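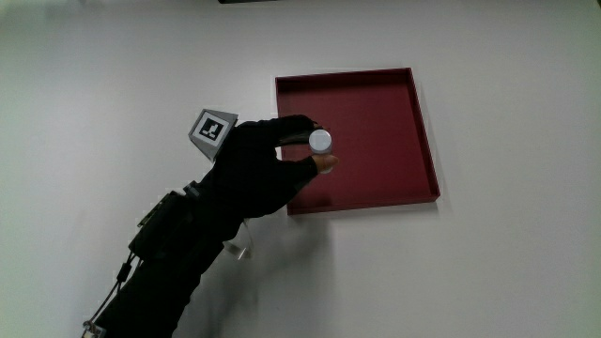
Glove work at the Stiklow bench: small cylinder over the red tray.

Flomport Handling Group
Minutes of the meeting held at Stiklow, December 22, 2019

Present: the chair, the bench lead, both demonstrators, the software desk, the safety rep, one visitor from Boateng, and the minute-taker. Apologies were received from the stores desk, with good wishes for the holidays and a tin of shortbread, which was opened during item 2.

1. Minutes of the last meeting

Agreed, with one correction. The spare network switch was recorded as lost, but it had been lent to the Boateng side and has come home safe and well. The minute-taker is sorry for the slur on whoever was thought to have lost it.

2. Matters arising

The heating in the side room is still poor and everyone kept their coats on for the first part. The chair will write to the landlord again. The new stools have been ordered in the taller size after all.

3. The stop fault on the Kimine arm

This took up most of the meeting, and the chair asked that it be written up fully so that those who were away can follow it.

For anyone joining us fresh: we show the Kimine arm its work by hand. A demonstrator at the bench wears the glove, with the square marker on the back of it and the module on the forearm, and picks and places the articles in the ordinary way. In follow mode, the arm in the guarded cell next door copies the hand as it goes. When the system can no longer find the marker, the arm is meant to come to a stop and wait there until somebody resets it.

On the run in question the demonstrator turned the hand over while reaching for the next article and the marker was lost. The arm did not stop. It carried on at the speed it had last been given and went 28 centimetres past the edge of its own tray before it met the soft stop on the inside of the guard, where the drive tripped and everything went quiet. The gate was shut and there was nobody in the cell, so no one was hurt, and the whole room was very glad to have that said first. The damage comes to one bent gripper pad and a scuff on the guard panel. The demonstrator was rather shaken and was looked after with tea. The chair thanked them warmly for hitting the red button straight away, even though the drive had by then tripped by itself, and said that this was just what we would want anyone to do.

The software desk explained the cause as far as it is known. The last update was meant to smooth over very short losses of the marker, which had been making the arm judder. It does this by carrying the last movement forward for a moment. There should have been a limit on that moment. The limit was there in the code, but the count went back to nothing each time the forearm module sent its own message, and the module sends one all the time, marker or no marker. So the limit was never reached. The software desk was very frank about it and said that the test done before the update had been run with the module unplugged, which hid the trouble completely.

There was a long talk about whether this could have happened before without being noticed. The bench lead has been back through the log for the 1,370 placements made since the update went in and found 2 other places where the arm ran on after the marker had gone. Both were short, and in both the hand came back into view and the arm picked it up again. Neither was written in the day book. The demonstrators said, quite fairly, that from the bench you are watching your own hand and the tray, and you cannot see the cell without turning right round. The meeting accepted this and no blame attaches to anyone.

The visitor from Boateng told us they had met a cousin of the same fault on their own line and had cured it by giving the stop its own separate timer, which nothing else is allowed to touch. They have kindly offered to send their notes. The software desk was pleased to accept and there was some drawing on the whiteboard, which the minute-taker could not follow and has not tried to copy out.

Agreed:
Follow mode stays off until the fix is in and tested. Hand demonstrations may go on at the bench, recorded only, with the arm powered down and the cell gate locked.
The software desk will put in a separate timer and will test it with the module plugged in.
The test will be 10 deliberate losses of the marker, one after another, with the arm at its slowest speed. If even one of them fails to stop the arm, we go back to the beginning.
The safety rep will be present for all of it and will sign the sheet.

4. Which articles to carry on with

The bench lead asked whether the taller articles should wait. Small things can be set down with the hand fairly flat, but with anything long the wrist has to tip, and a tipped wrist is how the marker gets lost to begin with.
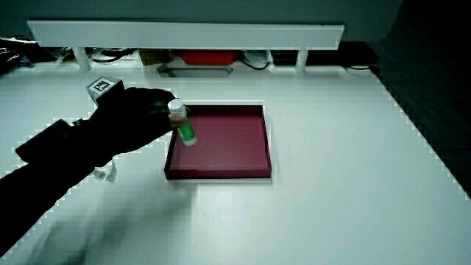

Glue stick held by its upper end, tilted above the tray.

One demonstrator felt strongly that the glue stick should stay in the set. It is the sort of thing people really do put away in trays, and if the arm is only ever shown easy articles it will only ever be good at easy articles. The other demonstrator agreed but asked for shorter sessions with it, having found that the shoulder gets tired and the hand starts to wander. The safety rep thought this very sensible.

It was also asked whether the marker could be moved further up the hand, or a second one added on the thumb side. Opinions were mixed. The software desk would like a second marker and the demonstrators would not, as the glove is quite enough to be wearing already. A cardboard mock-up will be tried first, so that everyone can see how it feels before anything is made up properly.

Agreed: the glue stick stays in, for recording only, with a change of demonstrator at each break. The second marker comes back to the March meeting.

5. Cables and gloves at the bench

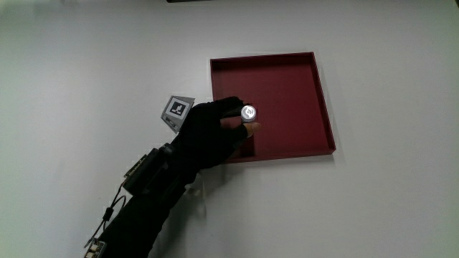 The safety rep had been asked to look at the bench while we were all thinking about such things, and brought a short list, which was taken in good part. First on it was the cable from the forearm module. It runs down in a loose curve over the white top to the little board or connector at the near corner, and there is nothing to hold it if the demonstrator reaches further than usual. A tug at the wrong moment could pull the module off the system, and after item 3 nobody wants to find out by accident what the arm makes of that. The bench lead will fit a clip at the table edge and leave enough slack for a full reach. The loss of the module's signal will be added to the test sheet as well, as a separate line from the loss of the marker.

The open fingertips of the glove were next. The safety rep asked whether they ought to be covered. Both demonstrators spoke up for keeping them as they are, saying that bare fingertips are the only way to get a decent hold on the little cylinders, and that with full gloves they drop things and have to start again. As the bench work is all light articles and the arm is in another room behind a guard, the safety rep was content. If anything sharp or warm is ever brought into the set, the question is to be opened again before the first session.

Last came the matter of seeing the cell from the bench. A mirror was suggested, then a small screen, then a lamp that comes on whenever the arm is moving. The lamp won the day, being cheap and hard to argue with. It will be put where the demonstrator can see it without looking up from the work.

Agreed: clip and lamp to be fitted before follow mode is switched back on. Gloves to stay as they are.

6. Day book

The chair asked that anything odd be written down, however small, and however quickly it seemed to put itself right. A new column will be ruled for it. The minute-taker offered to read the entries through each month and bring any that come up more than once.

7. Repairs

The bent gripper pad will be replaced from stock. The guard panel has been looked over and is sound, and the scuff can be left. The soft stop did its job but has taken a knock, so the bench lead will change it anyway and keep the old one on the shelf to show new starters.

8. Any other business

The Boateng visitor invited a few of us over to see their line in the new year. Names to the chair, please.

Somebody has been putting the red trays away damp. Please dry them first.

The next meeting will be in March, at Stiklow again, with the timer test results as the first item. The chair wished everyone a restful break, and the shortbread tin goes back to the stores desk, washed.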